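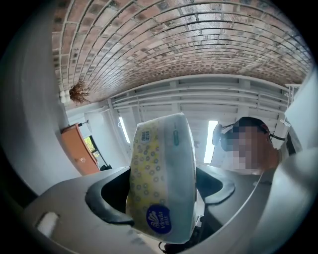 Figure 1. A wrapped pack of Vinda facial tissues held upright in the gripper, seen from below.

Tuesday, June 1, 2021
By Eirlys Griffiths and Benito Arrieta

4. What small-hall audiences remember

We had the great pleasure of speaking with 142 people who came to hear the Carretero quartet in Kulow, and most of them were happy to talk well past the 20 minutes we had asked for. Many could hum the second song, though very few could name it.
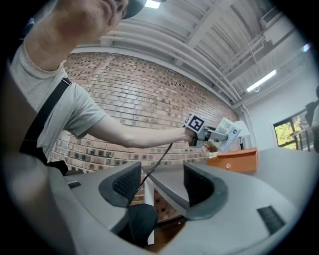

Printed song sheets were the part of the evening our listeners disagreed on most warmly. Cantero, in her study of choir nights, found that people who read along sang more but recalled less of the tune. A light green and white card, small enough to be held tilted in the jaws of a gripper as in the second picture, is close in spirit to what the quartet gave out — and several guests told us they had kept theirs until August, tucked into a songbook or a coat pocket. We return to the keepers in Section 5.

Related items
Purificación Mateos: Singing along at the Datusmont
Visitación Cifuentes: The encore as a habit
Shares: 90 | Comments: 20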